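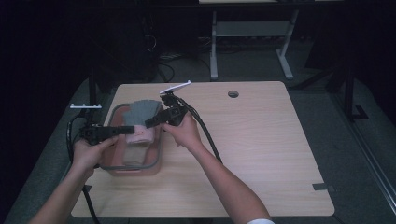 Household notes / Laundry

Line drying indoors, February figures

The back room has one radiator, one north-facing window and a Korlow airer with 18 metres of rail. The tumble dryer was given away before Christmas, so everything now dries in there. I kept a log for the month to settle how long a load takes and what it does to the humidity.

Loads were spun at the highest setting and hung within the hour. Towels went on the outer rails, shirts on hangers from the curtain pole. The hygrometer is a Plilivel, the cheap one, left on the bookshelf at head height. It reads slightly high when compared with the one in the hall and I have not corrected for this.

With the window shut and the door shut, a mixed load took 18 hours and the room was unpleasant by the evening. With the window on the latch and the radiator at its usual setting, the same sort of load took 12 hours. Adding a small desk fan, pointed along the rails and not at them, brought shirts down to seven. Towels did not improve nearly as much. Thick hems stay damp long after the rest, and I now fold towels off-centre over the rail so that the hems hang separately.

The Brurken dehumidifier I borrowed was quick but too loud to leave running overnight. It also needs emptying sooner than the manual suggests. I may buy a smaller one if next winter is as wet.

Jumpers are a separate matter. They dry flat on the mesh shelf, turned once, and I have stopped trying to hurry them.

Still to test: a second spin before hanging. The machine does allow it, under a menu I had not opened before Monday.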